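Home & Garden Help > Cleaning and Laundry > Gadgets

Can any machine do the laundry from start to finish yet?

Asked by undirura_mum, January 2021

Hello everybody. I hope I put this in the correct category, if not please move it.

My mother lives with us since November and there is now a lot more washing than before. She has arthritis in both hands. She can sort the clothes and press the buttons of the machine, but she can not wring, shake out or fold, and the heavy doona cover is impossible for her. My husband has read somewhere that there are now robots with hands which can pick up clothes and fold them, and he says that we should wait one year and buy such a thing instead of paying for a laundry service. I have my doubts. Our robot vacuum still eats the fringe of the rug every week and he was very proud of that one too.

My questions are 2:

1. Is there a machine a normal family can buy today that takes the clothes, sorts them and folds them?
2. If not, which part of the work is the difficult one? I would like to explain it to my husband with good arguments.

We have a front loader and a heat pump dryer, and a small laundry with one bench. Budget is maybe 600 dollars, but for something really useful we could save longer. 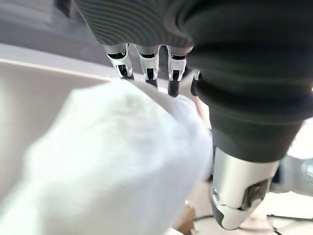

Annelies Lambrechts replied:

Short answer to question 1 is no, I am sorry. For 600 dollars you can not get it, and for ten times more you also can not get it. The washing machine and the dryer already do the part that machines are good at. What remains is handling of soft things, and this is very hard to automate.

For question 2 I will try to explain how I understand it. I worked six years at Somogyi, a commercial laundry, on the flatwork line. We had a folding machine for sheets and it was very quick, but a person had to find the corners and clip them in. Every sheet, all day. The machine knew only one shape. If a pillowcase was hiding inside the sheet, the line stopped and somebody had to pull it out with the hand.

A cup has always the same form. A T-shirt has a different form each time you drop it. The robot must find out which part is the sleeve, if it is inside out, and if it holds one item or three. A person feels this with the fingers without thinking. Robots with fingers do exist and they can grip a cloth, but to grip is only the first step, and then comes turn, shake, lay flat, smooth and fold.

In a bedroom it is more difficult than on our line, as the clothes come all mixed and the fabrics are thin and thick together. 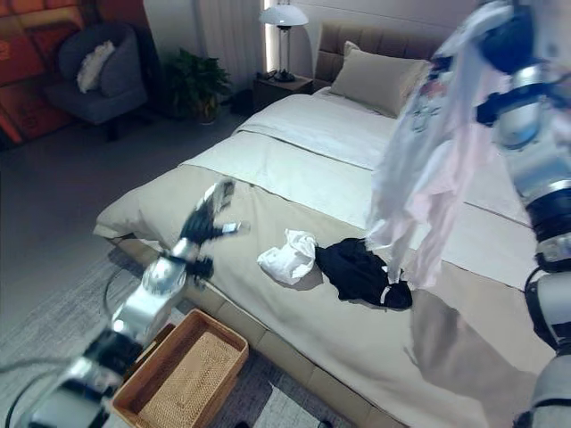
Mixed clothes on the bed, basket on the floor beside it.

So if your husband wants an argument, ask him to put 65 pieces of family washing in a heap and to time himself. He should write down how often he had to take two hands, or turn something around, or look for the second sock. After that he can imagine to write the instructions for each of these moments.

For your mother I would suggest to fold less. Underwear and socks go in open boxes, shirts go on hangers directly from the dryer. For the doona cover, roll it inside out together with the doona, there are videos. And a bench at the correct height helps more than any gadget.

2 people found this helpful

Idden replied:

don't wait for the robot, it will be a lot more than one year. we have one of those plastic flip folding boards, cheap as chips, my kids use it. only good for T-shirts though

undirura_mum replied:

Thank you both. I have read the answer of Annelies aloud at dinner. My husband says that the robot will learn it, and that nobody believed in dishwashers either. He has however agreed to do the folding until it is available, so I am content with this.

Annelies, one more question please. Did the sheets at your work go in the folder still a bit damp, or fully dry? Ours come out of the dryer with hard creases.

Annelies Lambrechts replied:

A bit damp, they went through the heated rollers first and then in the folder. At home take them out ten minutes before the end and fold with two persons. Also do not fill the drum too much, over half is already too full for a king size set.

Nidlow replied:

Does the folding board work for kids sizes or do you need the small one?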